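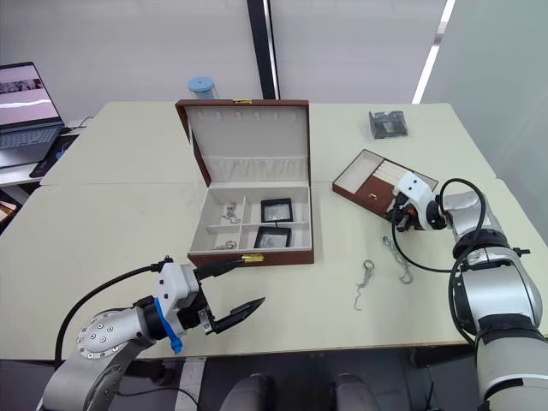
Ellau Cricket Club Enters a Women's Team in the Kerkedine League

ELLAU. I've been waiting to write this one for a long time, so forgive me if it runs on a bit. Ellau Cricket Club will field a women's team in the Kerkedine League this season, playing Twenty20 cricket on Thursday evenings at Lauritsen Park. We got the email from the league in March, I read it in the parking lot at the grocery store, and I may have scared a man returning his cart.

I'm Cadi Beddoe, and I'll be the team's captain for its first season. I also keep the club's website going, and that's how I ended up writing the press release.

How we got here

Ellau has had a men's side for years, and a mixed social side that plays whenever the weather and the babysitters line up. The women at the club have mostly played in that second group. It's been great fun (the picnics alone are worth the dues), but it isn't the same as walking out with your own team, your own scorebook and a place in a table that somebody updates the next morning.

Last summer we put up a sheet in the clubhouse asking who would be interested in a league side. I was hoping for enough names to get 11 players on the field most weeks. By the end of the season we had 48 signatures! A few were little sisters who won't be old enough for a while, and one was my mother, who thought it was for the potluck. Still, it was plenty to take to the league, and they were lovely about it from the start.
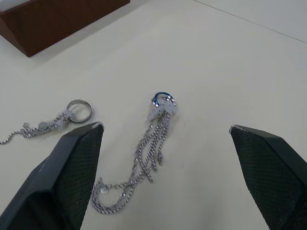

The league asked us to show that we had a proper ground, a qualified coach and a way to cover our match fees. The ground was the easy part. Lauritsen Park has been our home forever, and the parks department has agreed to let us have the main square on Thursdays. The outfield slopes toward the road side, so visiting teams should expect the ball to pick up speed if they bowl short from the pavilion end. I'm giving that away for free because they'll all find out in the first over anyway.

Our coach

Bouchra Ghoneim is going to coach us, and I couldn't be happier. Bouchra opened the batting for Dolon for a long stretch and has been running their junior nets since she stopped playing. She's patient and very funny, and she has already told me that my backlift looks like I'm trying to get a cat down from a shelf. She'll take our Tuesday practice and will be with us on match nights when she can.

"I want this team to run hard and enjoy fielding," Bouchra told me when I asked her for something I could put in here. "The batting will come. Most of these players have a good eye already, and they've just never had somebody stand behind the net and go through it with them."

Rachid Younis, who captains the men's first team, will help out with the bowlers. Rachid is a leg spinner and therefore believes that everyone else should be one too, so we'll see how that goes. So far he has won over two of our seamers, or at least they bowl googlies at each other during the drinks break.
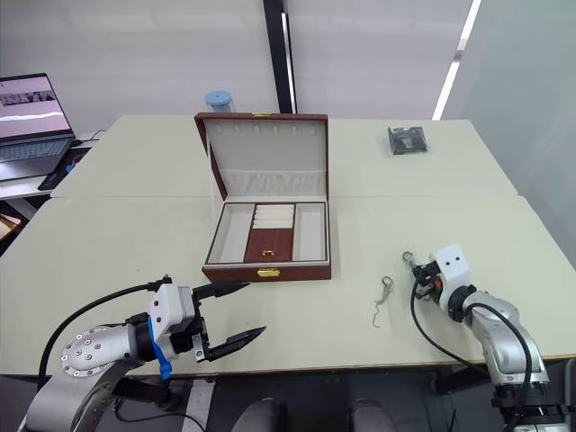 Open jewelry box with a cream padded lid

The season ahead

There are 6 teams in our division, and we play each of them home and away. Our opening match is at home against Dolon, of all people! Bouchra says she'll be perfectly neutral and will be wearing an Ellau cap while she does it. Matches start at 5:30 p.m., and we'd ask players to be there an hour before so we can warm up and sort out who has the keeping gloves.

The format is the usual 20 overs a side. We expect to finish before the light goes, though the league has a sensible rule for shorter games if rain holds us up early on. Scores will go up on the club site the same night, provided I remember my password.

If you've never watched cricket before, please come anyway. Tekle Wolde will be on the scorer's table and has promised to explain anything to anyone between deliveries. He's very good at it. He got my neighbor through the leg before wicket rule using a pair of lawn chairs, and she now shouts for it at every opportunity, including when the ball has gone nowhere near the pads.

Kit and costs

We've raised almost $3,000 toward fees, shirts and a second set of pads, mostly through the winter quiz nights and a very competitive bake sale. The shirts are dark green with yellow sleeves. I voted for plain green and lost, and now that I've tried one on I have to admit the sleeves look terrific.

Players under 18 pay nothing this season. Everybody else pays the same match fee as the men, and if that's a stretch for you, have a quiet word with Lakmal Talukder, our club secretary. We have club bats, helmets and gloves to borrow, so please don't go out and buy a bagful of gear before your first practice. Sneakers are fine until you decide you like it.

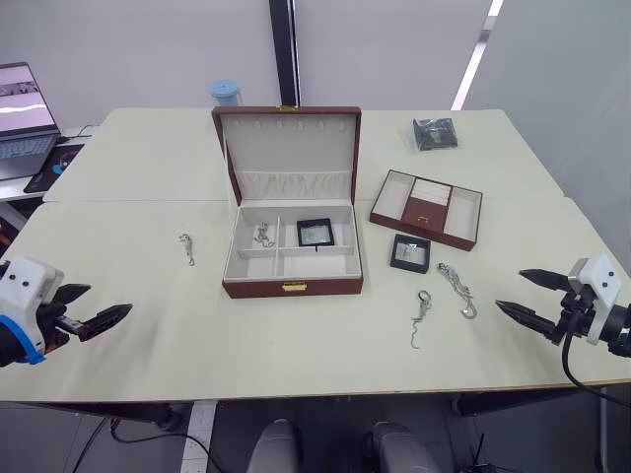
Come and play

We still have room in the squad. You don't need to have played before, and we have several people coming over from softball who throw like a dream and are learning to keep hold of the bat after they hit it. Practice is at the Lauritsen Park nets on Tuesdays at 6 p.m., and the gate by the tennis courts is the one that will be open. Look for the green shirts and say hello, and Bouchra will have you holding a bat before you've put your water bottle down.

For fixtures, interviews or a place in the squad, contact Lakmal Talukder or me through the Ellau Cricket Club website. Reporters are welcome at practice as well as at matches, and we'll happily lend you a helmet.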